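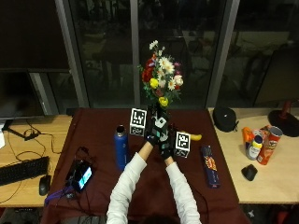

A New History of the Parish of Illel

2 min read

Lilian Nyanda has completed her account of the parish of Illel, and I am pleased to record its publication on this blog. The book runs to 324 pages and draws on 868 letters held by the Mulligan family - most of them never read outside the house.

Two chapters concern the mill fire and the long dispute over rebuilding. Malachy Mulligan kindly allowed the author to consult the rent ledgers as well.
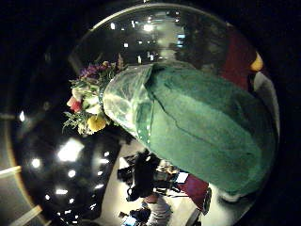 Flowers in green wrapping.

Copies are available from Garg Books at $32. A reading will be held in February at 7 p.m.

This site uses cookies. Accept | Decline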